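Partial credit for bowl stacking trials with unused objects on the table

Posted by Mihret Abera, 2020-06-18

Our laboratory is preparing a results section on two-arm stacking with the Flakeren policy. We ran 39 trials of the bowl task and scored each one as pass or fail. A reviewer of our May draft asked for a score by stage, and also asked whether the objects at the back of the table affect the result. Two views from the head camera are given for reference.

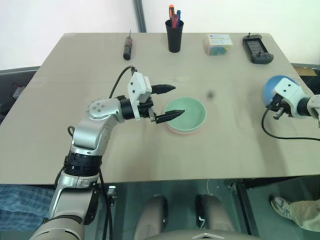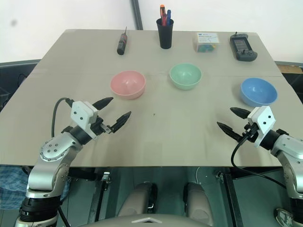 The back row holds the screwdriver, the pen cup, the small box with the white label and the handheld device. None of these is part of the task. We would like to know how other groups define the stages, and whether the back row should be reported as a separate condition.

Remedios Dela Peña

We define a stage by the state of the objects and disregard the motion of the arms. For a stack of three bowls, one point is given when the second bowl rests inside or on the first, and one point when the third is in place. The bowl must remain there after the gripper has released it. A bowl that is held against the rim receives no point.

With regard to the back row, please report it as a condition only if you also have trials without it. In our Millet study we ran 195 trials, of which 33 were on a cleared table, and the two sets were listed in separate tables. If you have no cleared trials, name the objects in the setup section and state that their effect was not measured. Eight further trials would not be enough to support a claim.

Staka

Pass or fail is fine. Most papers do that.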